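Jillutitz Shelf Picking Service: Gallery

Jillutitz sets up and runs two-arm picking for small stockrooms and grocery back areas. The service covers site measurement, arm mounting, gripper selection, item setup and remote support. Work in this gallery belongs to the Modurdale account, where loose produce is picked from open shelving into hand baskets. Captions are by Yiran Hao, who handles commissioning on that account.

The Modurdale configuration uses the Cui gripper set with padded fingers. Hard fingers are available for boxed goods and are swapped in with a hex key. The site map holds 208 storage positions, each with its own approach angle and depth limit. Positions are entered once during commissioning and checked again whenever a shelf is moved.

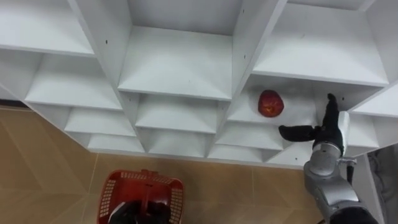

Does the service work with shelving we already own?
Most open-front shelving can be used as it stands. We measure it on the first visit and list any compartments that are too narrow or too deep for the gripper, so they can be left out of the map or used for hand-picked stock.

Single-item pick, one red apple in a white cubby. The silver arm has its fingers spread in front of the compartment, and the red basket is on the floor below. Round items are set up with a wide finger opening and a low closing force. The force limit is stored with the item, and it carries over if the item is assigned to another position.

Acceptance at Modurdale was run in February over 3093 pick requests, of which 1779 were for loose fruit. Logs are handed over in plain text with one line per request. A failed grasp is retried 2 times before the request goes to the operator screen, where it can be cleared, repeated or marked for hand picking.

Baskets can be any model the customer already stocks, provided the handle height is entered at setup. Changing to a different basket later means repeating the drop-off check, a job the site operator can do from the screen.

The Hotham package has the same arms and software with a longer support period and a spare gripper set kept on site. Quotes for either package need shelf drawings, an item list and the hours of operation.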